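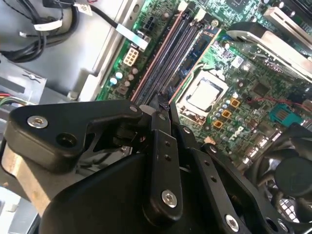

The speech they had printed was not the speech he gave, according to my sister, and she would not be moved on it, not by the kettle or by the cake or by me standing there with the Janum Courier folded open at the page. She had been in the hall. She had sat two rows from the front with her coat on, and the minister had never once said the word "patience".

"It's here three times," I said.

"Then somebody put it there," said my sister, and cut herself another slice.

I ought to explain that in our family we have always argued about politics the way other people argue about the heating, which is to say constantly and with great affection. Our father voted one way for forty years and our mother the other, and they walked down to the school together every time, arm in arm, to cancel each other out. So I was not upset. I was only curious, and it was raining, and I had the afternoon.

I went up to the library, where they keep the ministry's handouts in a box behind the large-print novels, and I asked for the one on the Kima bridge. It was dated 27/09/2023 and ran to 1281 words, a figure somebody had typed proudly at the bottom, as we used to do at school. Then I went home by way of my sister's neighbour, who records everything, christenings and council meetings alike, and she lent me her little machine and a bag of plums I hadn't asked for.

We listened to it that evening at the kitchen table, my sister with the handout and a pencil, me with my finger on the button. Oh, it was slow work! He had a pleasant voice, the minister, a bit like a man reading to children, and you could hear the rain on the hall roof and somebody's chair. Where the paper said "the people of Becerra have shown great patience", he said nothing at all. Where the paper said the ferry would run until the bridge was mended, he said, quite clearly, that he had come over on the ferry himself and been sick.

"That's not in here," said my sister, delighted.

"No," I said. "I don't suppose it would be."

By ten o'clock she had crossed out 500 words and written 115 new ones up the margins, in her small square hand, and we had eaten all the plums. The promise about the bridge was in the printed version and missing from the spoken one. The joke about the Pikero road was the other way about. I read the whole thing through from the top, his real words this time, and they came out shorter and sadder than I had expected — he sounded tired, and he thanked the women who had done the sandwiches.

My sister wanted to send it to the Courier that very night. I said we should sleep on it, and she said that was just what our mother would have said, and I said well, somebody had to. Then she put her coat on over her apron and went out to look for a stamp.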